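De : Delyth Ifans
À : liste solaire-leltcombe
Objet : Re: [solaire-leltcombe] Parts de la deuxième tranche et raccordement

Bonjour tout le monde,

Merci Géza pour le compte rendu, je réponds dans le texte parce que sinon je vais oublier la moitié.

Géza Illés a écrit :
> Rulteck nous confirme que le raccordement de la deuxième tranche
> est possible en mai, à condition que l'acompte soit versé avant.
> Il nous manque encore 47 parts à 200 euros. Floor propose de passer
> par un prêt relais plutôt que d'attendre les souscriptions.

Alors moi, le prêt relais, je ne suis pas contre, mais j'aimerais bien voir le taux avant de dire oui ! La dernière fois on avait signé un peu vite et Tien-fu avait passé deux soirées à refaire le plan de trésorerie. 47 parts, ça fait 9 400 euros, ce n'est pas la mer à boire. J'ai déjà deux voisins qui m'ont dit « envoie-moi le papier » (je n'ai pas le papier, d'ailleurs — quelqu'un peut me transférer le bulletin à jour ? celui du site a encore l'ancienne adresse).

> Pour les onduleurs, il reste deux devis : Wei et Pativik.
> Le second est moins cher mais la garantie s'arrête à 10 ans.

Là je suis nettement pour Wei. J'ai relu les deux devis hier soir et chez Pativik le remplacement des ventilateurs est facturé à part, c'est écrit tout petit en page trois. Sur une toiture d'école, avec l'accès par la cour et la nacelle à louer à chaque intervention, on va vite regretter l'économie. Tamunoemi, toi qui as suivi la première tranche, tu te souviens combien on avait payé la nacelle ? Je n'ai pas retrouvé la facture.

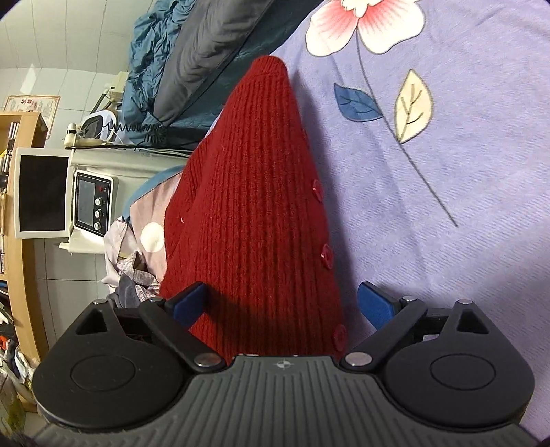
Autre chose sur le devis de Wei : le délai de livraison court à partir de la commande ferme, donc si on traîne pour l'acompte on décale tout, les onduleurs comme le raccordement. Je préférerais qu'on commande d'abord, quitte à étaler le paiement des panneaux, s'ils sont d'accord.

> La mairie demande si on peut réserver 30 % de la production
> à l'autoconsommation de l'école.

Oui, oui et oui, mais il faut que ce soit écrit dans la convention d'occupation du toit et pas dans un courrier à côté. Et que fait-on en juillet-août, quand l'école est fermée ? Si la part réservée n'est pas consommée, on la vend avec le reste ou elle est perdue pour nous ? La question mérite d'être posée avant la signature, je veux bien m'en charger si Floor me donne le nom de la personne à appeler.

Pour la réunion, 18 h 30 me va très bien, 18 h c'est trop juste avec mon train. Je peux apporter le vidéoprojecteur mais il me faut une rallonge, la mienne est restée chez Tien-fu.

Ah, et le relevé de la première tranche n'est plus en ligne depuis la mise à jour du site. C'est voulu ?

À bientôt,
Delyth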